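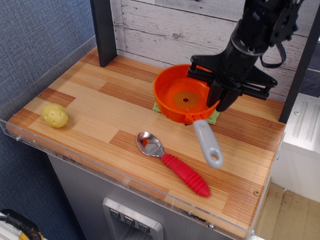
Strainer, spoon and scrubbing pad on the test worktop.

Can a robot do the washing-up yet? Your questions answered
Updated 2018-09-10

Can it wash up a whole sinkful?
No. Our arm at Farow can pick up one item, move it and put it down again. A mixed pile of pans, glasses and cutlery is still too much for it.

Why is a strainer harder than a box?
A box has flat sides. A round bowl gives a two-fingered gripper very little to hold, so we go for the rim. The handle adds weight on one side, and the bowl can twist as it lifts.

What about spoons?
Shiny metal is awkward. Reflections confuse the depth camera, and a spoon lying flat leaves hardly any gap to get a finger under. Rubber handles are easier than bare steel.

How often does it get things right?
In August we logged 1,246 attempts at picking up kitchen items. Strainers and bowls came up cleanly 58 per cent of the time. Sosina Yilma, who keeps the log, counts a drop as a miss even if the item lands the right way up.

Is it quicker than a person?
Not close. Clearing three items can take 2 minutes. Most people would do it in a few seconds.

Are workshops any further ahead?
Yes, where the parts are all the same and arrive in the same place. The packing line at Mudgway runs that way all day. Loose parts in a bin are a different matter — they give the same trouble as a kitchen drawer.

Can I buy one for my home?
We don't sell one. Vesik, our control software, is for labs and small workshops only.

Can I come and see it?
We hold open afternoons at our Bresten site for groups of up to 30. Write to Ebony Pearce at the front office to book. Under-16s need an adult with them.

Will you test something from my kitchen?
Yes, if it is clean and has no blade. Please put your name on it if you want it back.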